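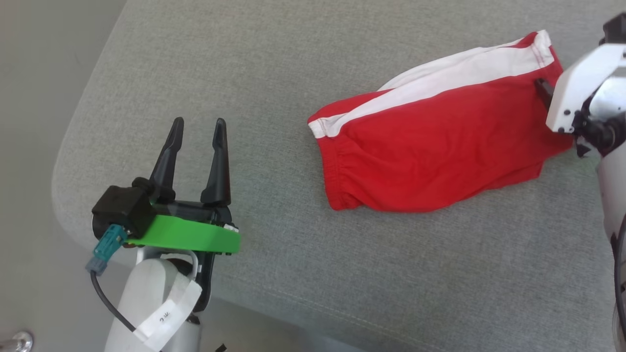
Projects > Monia > Student report > Section 4

Overview Methods Results Contact

4. Folding task

Figure 2. Two-arm work on a red garment laid on a light grey upholstered surface. The right gripper holds one end; the left gripper is open.

The student team recorded 421 attempts at the task, almost 200 of them by Tolera Assefa and Úna Costello. Each attempt was given one label, pass or fail - partial folds were marked as fails. Maeve Ní Chonaill checked the labels in August. Attempts stopped by a software fault were left out of the count and are listed in the appendix.

Last updated: Friday, January 10, 2020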